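The Lamp Keeper of Sekunari

The ship Ploteck had been traveling for 2,000 years when it asked me to wake up. I was not the captain. I was the person who repaired lamps, and I had expected to sleep until the arrival like everybody else.

"There is a planet," the ship told me. "It is called Sekunari. The people there have sent a message and they want an answer from a human."

"Why not the captain?" I asked.

"They asked for somebody who makes light."

I drank some water and sat a long time on the edge of my bed. My legs were weak. Behind the window was a small yellow sun, and near to it a planet with two moons. The ship played the message again and again. It was a slow song without words, and each time it ended with the same question, which the ship had translated for me: Will you stay, or will you pass?

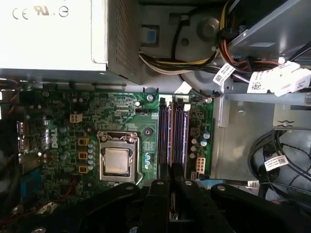 I asked for 20 days to think, and the ship gave me two. It explained that after this time we would be going too fast to turn. So I walked through the long halls where the others slept, and I read their names on the glass, and I tried to imagine what each of them would want. Most of them had left home because of the war with the Billau. They had been promised a world with no neighbors.

On the second evening I went to the front of the ship and asked it to open the channel. I had prepared a speech, but I forgot it at once.

"We are many, and we are tired," I said. "We did not know that you were here. If we stay, we will need a place to put our feet, and we will make mistakes."

The answer needed four hours to come back. I repaired a lamp in the corridor while I was waiting.

"They say that the dark side of the planet is free," the ship said at last. "They are afraid of it. They would like to know how many lamps you have."

I went down to the storage room to look.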